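Caderno de oficina — bancada de simulação, tarefa de triagem
25 de agosto de 2026
Entrada: Ruan Mtshali. Lido e anotado por Mahlet Yimer.

Continuação da pergunta que ficou aberta em janeiro: se a arrumação de fim de turno (peças miúdas soltas na mesa, cada uma para o seu compartimento) já pode sair das mãos de alguém. A Bekton quer uma resposta antes de decidir sobre a célula de Kendholm. Por enquanto só temos resposta em simulação, e parcial.

Tarefa tal como está escrita no plano: bandeja laranja de três compartimentos, etiqueta em cada um, peças pequenas espalhadas ao lado. O braço apanha uma peça de cada vez e larga-a no compartimento da sua categoria. Sem ajuda, sem repor a mesa a meio. Limite de 50 segundos por peça.

Configuração: controlador Vurkwood sem alterações em relação à última entrada. Mudei apenas a semente das posições iniciais e a iluminação, que passou a ter uma fonte lateral mais dura. A Revathi pediu esta variação por causa das sombras da oficina verdadeira, onde o candeeiro da bancada fica sempre de lado.

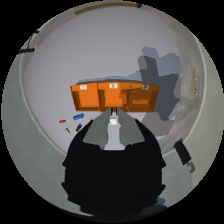
Vista curva junto à garra. Bloco claro entre os dedos, bandeja atrás, sombra forte à direita.

Primeira nota sobre esta vista: as etiquetas não se leem. Há manchas cinzentas onde devia haver texto. Ou o classificador vai buscar a categoria a outra câmara, ou está a usar a posição do compartimento e a ignorar a etiqueta. Suspeito da segunda hipótese. Teste simples: trocar a ordem das etiquetas sem mexer em mais nada. Fica para a próxima sessão.

Segunda nota: o compartimento da direita está quase todo à sombra. O limiar de cor que usamos para confirmar «compartimento livre» foi afinado com luz difusa e não serve para isto. A Lerato propõe abandonar a cor e comparar profundidade com a bandeja vazia de referência. Concordo, embora a profundidade tenha o seu próprio problema nas paredes inclinadas.

Resultados do lote. Corridas pedidas: 200. Dessas, 9 abortadas por colisão prevista entre a garra e a bandeja, todas com a peça encostada à parede exterior. O planeador recusa a aproximação vertical e não tenta outra. Uma pessoa empurraria a peça com o dedo para a afastar da parede e só depois pegava nela. Não temos primitiva de empurrar. Quase 3 meses a falar disso e continua por escrever (Mahlet: está na minha lista, mas depois da calibração).

Por tipo de peça, sem números até a Revathi rever a contagem:

Cilindros, tipo pilha. Sem queixas quando estão afastados uns dos outros. A pega pelo meio do corpo é estável e a orientação na largada não interessa. O caso mau é o cilindro que rola quando um dedo lhe toca antes do outro. O atrito da mesa no modelo é alto, portanto na oficina isto será pior.

Blocos e conectores. O erro está na rotação do pulso. Se a estimativa falha, os dedos apanham o bloco pelos cantos e ele roda durante a subida. Na maior parte das vezes cai dentro do compartimento certo de qualquer maneira, o que mascara o erro na pontuação. Convém registar a rotação à saída da mesa, além do sucesso final.

Parafusos. O costume. A cabeça é mais larga do que a haste e os dedos fecham na cabeça, levantam-na, e a haste fica a apontar para onde calha. Pegar pela haste exige descer mais e o planeador guarda uma margem em relação à mesa que já é da ordem da espessura da peça. Reduzir a margem em simulação é grátis. Numa mesa real com um milímetro de empeno, vai tocar.
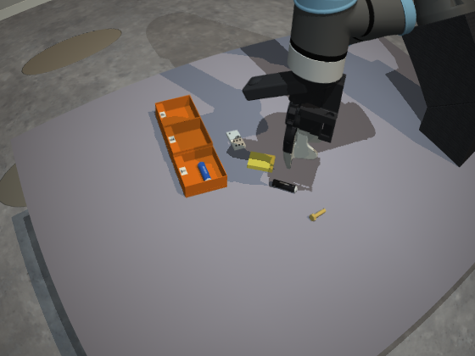 A ordem de recolha também merece revisão. O planeador escolhe sempre a peça com a melhor pontuação de pega, o que deixa as difíceis para o fim. Em teoria é bom, porque a mesa vai ficando desimpedida. Na prática, quando o tempo total se esgota, o que fica na mesa são sempre os mesmos parafusos, e a estatística por tipo sai enviesada. Proposta: ordem aleatória em metade das corridas, ordem por pontuação na outra metade, e comparar.

Há ainda a questão da sombra do próprio braço. Com a luz lateral, as peças que ficam debaixo da garra perdem contraste precisamente na altura em que precisamos da última correção. As peças pretas são as mais afetadas. Experimentei congelar a estimativa antes da descida e usar só essa. Melhora nos cilindros parados e piora em tudo o que se mexe ao primeiro toque, como seria de esperar.

Conversa com o Reda Mahrous à hora do almoço, resumida. Ele trabalha no armazém da Bellamy e faz esta arrumação à mão. Duas observações que não tínhamos no plano:

a) Ele não separa peça a peça. Apanha um punhado da mesma categoria e larga tudo junto. A comparação por peça é injusta para o lado humano.
b) Há sempre alguma coisa na mesa que não pertence a nenhum compartimento. Ele põe isso de lado e pergunta depois. O nosso classificador não tem classe «não sei» e vai atribuir um compartimento a qualquer objeto que lhe apareça.

O ponto b) preocupa-me mais. Uma peça no compartimento errado custa mais a encontrar do que uma peça que ficou na mesa. Sugiro penalizar a pontuação: erro de compartimento pior do que peça não recolhida. Neste momento valem o mesmo.

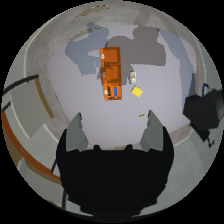

Para a resposta à Bekton, o que posso defender neste momento: peças de tamanho médio, afastadas entre si, categorias fechadas, alguém por perto para os restos. Nessas condições a máquina faz a tarefa, devagar. Mesa tal como fica no fim de um turno, com peças encostadas e objetos estranhos — ainda não. E nada disto foi verificado fora do simulador, pelo que a frase tem de ir com essa ressalva escrita no corpo do relatório e não em nota de rodapé.

Nota da Mahlet: acrescentar que o tempo de preparação não está contado. Alguém pôs a bandeja no sítio e alguém a vai esvaziar. Se for a mesma pessoa que fazia a arrumação, o ganho é menor do que parece na tabela.

De acordo. Vou acrescentar uma linha para isso.

Pendentes:
— trocar etiquetas e repetir com a mesma semente (Ruan)
— verificação de compartimento por profundidade (Lerato)
— rever contagem por tipo e separar abortadas de falhadas (Revathi)
— classe de rejeição no classificador, nem que seja por limiar de confiança (Ruan)
— primitiva de empurrar (Mahlet, sem data)
— baixar o atrito da mesa e ver quantos cilindros fogem (quem tiver a máquina livre)

Os registos do lote ficaram na pasta partilhada, com o ficheiro de configuração ao lado. Não apagar as corridas abortadas, a Revathi precisa delas.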